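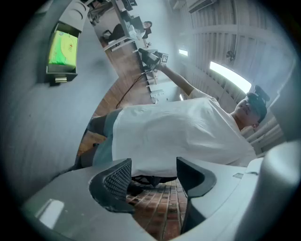
Wall dispenser, main room: tissues tearing off in scraps or coming out in a great wodge
Opened 16/05/2024, Grindberg office, ticket 88

Hello, me again about the tissues! Our Ciltier dispenser has started giving you either a corner of a tissue or a handful of them, and I'd love to get it sorted before hay fever season gets any worse. I've been through the leaflet (the folded one that came in the box) and I can't find anything in it about this. It's the dark grey box on the plain wall, with a green pack in it and the little metal latch at the lower front edge, so the same style you have listed on your refills page under soft packs. The green ones are Grilstead. We changed to them from the Szabó ones because the Szabó ones kept being out of stock, and I suspect that's where the trouble began, but I don't want to blame the tissues if it's me loading them wrong.

What happens: you pull, it feels stiff, and then it gives all at once. The first few out of a new pack are the worst. Further down the pack they come out more easily, and then near the end they drop back inside and you have to go fishing with two fingers.

What I've tried so far:

Took the pack out and put it back the other way up. No difference at first, then a bit worse, so I turned it back.

Fluffed the pack (your leaflet calls it "loosening", I think we mean the same thing). Gave it a good squeeze along both long sides. This helped for the rest of that morning and then we were back to scraps.

Opened the latch and wiped inside. There was a fair amount of tissue dust along the bottom, and a bit of torn plastic film stuck by the opening. Very pleased with myself for finding that, but the next pack did exactly the same.

Tried one of the old Szabó packs I found at the back of the cupboard. Much better! It wasn't perfect, it still snagged once or twice, but you got a whole tissue nearly every time.

Measured both packs with a ruler. The Grilstead one is 88 mm deep and the Szabó is a touch slimmer, though it's hard to be exact with something that squashes.

Latch: it closes, but with the fatter pack in I have to press the front with my thumb to get it to catch. I don't remember having to do that before. 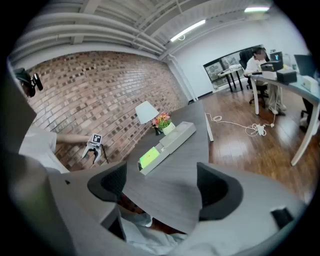
Is it all right to take a few tissues off a new pack so that it fits without being squashed?

Take a small wad off the bottom of the pack, close the latch and try a pull; if the front shuts without any pressing, you've taken enough. Keep the wad and tuck it back in when the pack has gone down. That came from your help desk over the phone, and I'm writing it here so it's on the ticket.

Update: did as told. Took off a wad as thick as my thumb, latch clicked shut by itself, and the tissues are coming out one at a time. I also cut the film opening slightly longer at each end with scissors, which I know muddies the test a bit, sorry, I got carried away.

Still dropping back at the end of the pack, mind. Two things I'd like to know before I close this:

Do you sell a spring plate or a spacer for this model? The leaflet has a drawing of one but no part number.

And would you swap our Grilstead order? There's a carton of 800 due in September and I'd sooner have the slimmer packs if they're back in by then.

Leaving the ticket open until I hear about the plate.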